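Against the Clear Desk

The advice to keep a work surface empty has been repeated so often that it is now treated as a finding. It appears in onboarding packets, in furniture catalogs, and on the small cards that office managers leave next to the sink. I have worked at shared tables for most of my adult life, and I want to argue that the advice is wrong in its usual form. A table that is shared by several people, used at different hours, and cleared to nothing at the end of each use is a table that works badly. A small number of standing objects improves it. The number should be fixed, the objects should be chosen, and they should stay out.

I will define terms first. By a standing object I mean an item that remains on the surface between uses and has a known position. A cup that holds pens is a standing object. A cup that somebody drank from and left is debris. The distinction has nothing to do with the cup. It depends on whether the item has a position to return to, and whether the people at the table know that position without asking.

The clear-desk rule does not make this distinction. It treats every item as debris at the end of the day and sends every item to storage. The costs of this are small and are paid many times. The pens go into a drawer. The drawer is opened, the pens are removed, the drawer is left open and somebody catches a hip on it. Paper goes to a shelf behind the door. By the middle of the morning the surface holds the same items it held the previous afternoon, in a worse arrangement, and each person has made two or three trips to achieve it.

At the Farka building, where I rented a place at a long table for several years, the rule was enforced strictly. The lease ran to nine pages, and one of them dealt with surfaces. Everything was to be off the tables by six. What happened in practice was that the windowsills filled up. Then the top of the radiator cover filled up, and after that the floor along the wall. The tables were very clean. Damir Krasniqi, who managed the floor and wrote the rule, regarded this as a success, and in the sense that he had asked for clear tables and had them, it was one.

I moved to Grendero the following June. The tables there had no written rule. They had a habit, which was that each one carried a few things along the far edge and the rest of the surface was open. I disliked it for a month. I had absorbed the other doctrine and kept wanting to put things away. Then I noticed that I had stopped hunting for a pen.

The habit has three technical advantages that I can identify.

The first is retrieval. An object in a fixed, visible position is fetched with one motion and without a decision. An object in a drawer requires a memory of the drawer, a reach, a pull, a search and a push. People who defend drawers will say that a well-organized drawer removes the search. This is correct for the person who organized it. A shared drawer is organized by whoever closed it last.

The second is boundary. Items standing along the back edge of a table show where the storage zone ends and the working zone begins. A bare table has no such line, and on a bare table work spreads until it meets either a neighbor or the edge. I have watched people at an empty surface set down a laptop in the exact center, where it is of least use to anybody else who might arrive.

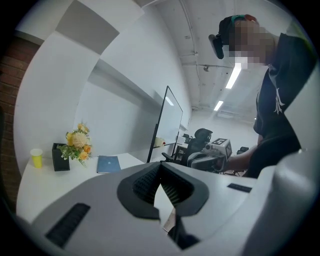
The third is return. An object that is always out leaves a visible gap when it is missing, and the gap tells the borrower where it goes. Storage hides the gap. A stapler absent from a closed cabinet may be absent for weeks before anyone knows, and by then the person who took it has come to think of it as theirs. I lost a good pair of scissors to this process and have never recovered them.

The selection of objects matters more than the count. I would set the limit at four or five for a table that seats four, but I would not defend the figure against somebody with a deeper table. I will defend the categories.

There should be one upright container, open at the top, heavy enough that it does not tip when something is pulled out of it. Leather or something like leather is suitable, as is thick ceramic. Wire mesh is not, as pencil points go through it. The container should be a dark color. Light ones show ink inside a week and then somebody decides to wash them.

There should be one cup, and it should be a strong color. I have seen this recommendation dismissed as decoration. Its function is identification. A plain white cup on a white table belongs to everyone and is taken to the kitchen by the first tidy person who passes. A yellow cup is recognized as the table's own cup and is left where it is. Durkden sells a gray set for offices which is well made, stacks neatly, and fails completely on this point. I bought one and it was dispersed through the building by the end of the season.

There should be one notebook, lying flat, for anyone to write in. It should be closed when not in use and it should be a real notebook with a cover, in a color that can be told apart from the table. Loose sheets do not work in this role. They are read as trash, and they are often correct to be read as trash. A bound book is given a certain respect even by people who have no idea what is in it. Ours has measurements, phone numbers, a drawing of a shelf bracket, and a long disagreement in two hands about the heating.

Finally there should be one object with no use. This is the point on which I have met the most resistance, including from people who accept the rest. Flowers are the ordinary choice. I was against them on the grounds that they occupy space and hold nothing. Qistina Liew, who sat across from me at Grendero and had put them there, took the position that a table with only tools on it is read as a supply station, and that people treat supply stations roughly. They take from them and walk off. I considered this sentimental when I heard it. I now think it is accurate, and I can offer the observation that on the tables with flowers the pens stayed and on the table by the copier, which had everything except flowers, they did not. I do not claim this is proof. The table by the copier has other problems.

I would specify artificial flowers. Cut flowers need water, and water on a shared table is a hazard to paper. They also need a person, and the person goes on vacation. Fabric or plastic ones need dusting twice a year. The objection that they look artificial is valid up close and of little importance across a room. Mixed warm colors hold up better than a single one, because fading is less obvious when the blooms did not match to begin with.

There are fair objections to all of this and I will take the two that are strongest.

The cleaning objection is that standing objects prevent a surface from being wiped. They do slow it down. A person wiping a table with a few things on the back edge must lift each of them or go around, and most will go around. A line of dust forms. I accept this cost. The remedy is to slide everything forward once a month and wipe behind it, a job that takes less time than reading the sign about clearing your table.

The growth objection is more serious. It holds that a table with four standing objects will shortly have nine, and that zero is the only number that can be defended. I have seen tables where this occurred. In every instance the objects had arrived one at a time without anybody choosing them: a charger, a mug from a conference, a jar of something. The set had never been decided, so an addition did not register as an addition. Where the set has been decided, a new arrival is conspicuous and can be removed by anyone who notices it. Zero has the advantage of being easy to state. It has the disadvantage that people with work to do cannot keep to it, and a rule broken by ten in the morning every day is not restraining anything.

A further consideration concerns money, and I raise it only because the clear-desk side always does. The Farka building spent $3,311 on Matić cabinets to hold what had come off the tables. They are solid cabinets with good hinges. Two years later the building sold them for $1,356, and the items inside, many of which had not been touched since the day they were put away, went into boxes in the hallway. A pen cup, a notebook and a bunch of cloth flowers can be had for the price of one of the shelves.

I do not extend the argument to kitchens, where heat and grease change the calculation, or to private desks, where people may do as they like. It applies to shared tables in rooms where people sit down, work for some hours and leave. For those, pick the objects, put them along the back, and tell the next person which ones they are. The heating argument in the notebook is now on its third page, and I have a reply to write in it.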